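Storage and Parts Handling Project, Report 2
Man-lok Tu, Pei-shan Tai, Dinesh Thevar

Our group looked at how molded panels are stored on the shelves in the workshop at Nastwood, and whether the storage could be set up so that parts are easier to find and put back.

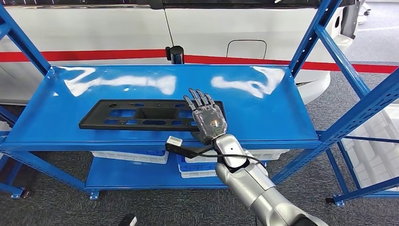
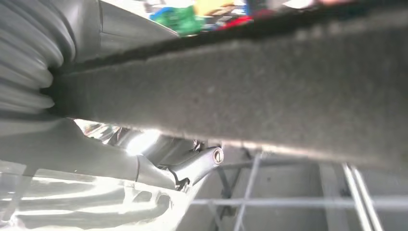
*Page last changed: April 22, 2021*

## Shelving

The blue metal unit has a shallow tray on top with raised edges. A black panel can lie flat in it. The paint is glossy and the overhead lights leave white patches on it, so we put our labels on the front lip after the first ones were hard to read.

The gray wire rack is for lighter items. Small parts drop through a wire shelf, so those go in bins.

## Panels

We were given 336 panels to sort. They have a grid of cutouts and a recessed pocket near the middle. Stacking them caused trouble, as corners caught in the cutouts of the panel underneath. Pei-shan tried card sheets between the layers, 12 panels to a stack, and we kept that.

## Left to do

- Finish the bin list for the wire rack
- Ask Chia-hao Huang if the Enurness order will use the same panel
- Measure the second shelf again (Dinesh got 675 mm, the plan from November has a different number)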